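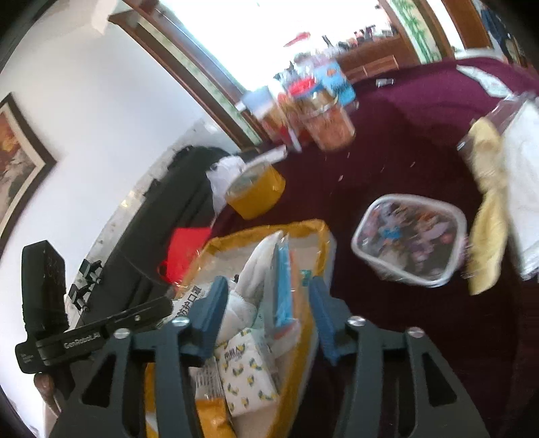

The handle is the wrong place to look, according to Hedvig Holmgren, and most complaints about plastic shopping bags start there anyway. Customers report a torn handle. When the bags come back to the lab at Segers, the tear usually begins lower down, where the handle joins the body and the film turns a corner.

A standard T-shirt bag is made from a continuous tube of polyethylene. The tube is blown, flattened, folded in at the sides to form gussets, sealed at both ends and stamped with a die that removes the material between the handles. The die sets the radius of the cut at the root of each handle. A tight radius concentrates stress. A wide one spreads it, but takes more film out of the bag mouth and leaves less room for goods.

Dritport, which makes cutting dies for several converters, changed its root radius in May. The new profile has a small relief curve on the inner side. In static hang tests, bags cut with the old die failed at a mean load of 20 kg. With the new die the mean did not change much, but the spread narrowed and the lowest results went up. Colin Ellwood, who ran the trial, regards the lowest results as the ones that matter. A shopper carries one bag at a time, and the average is no help if that bag is weak.

Static load is only part of the picture. A bag in use swings, knocks against a leg and is set down on its base several times between the store and the kitchen. The dynamic test used at Segers lifts and drops a loaded bag through a short stroke, 60 cycles a minute, until the film fails or the run ends. The latest series covered 618 bags from four production lines. Failures fell into two groups. Bags loaded with soft packets and tissue stretched slowly at the handle root. Bags loaded with cartons were punctured at the gusset, often with no visible stretching beforehand.

Film orientation explains part of this. Blown film is pulled in the machine direction as it leaves the die head and expanded sideways by air pressure. If the two are badly balanced, the film splits easily along one axis. Nadhirah Raju measures tear resistance in both directions on every roll and rejects any with a ratio outside the limit. Thickness is checked at 40 points across the web, with extra attention to the fold lines.

Recycled content complicates the settings. Reclaimed resin varies from batch to batch, and small gels in the melt act as starting points for holes. Ratura filters its melt twice and accepts a lower output. Hosteck uses a three-layer film with the recycled material in the middle, and recently moved its bottom seal up by several millimeters after leaks were traced to the gusset corners, where the sealing bar has to close four layers of film instead of two.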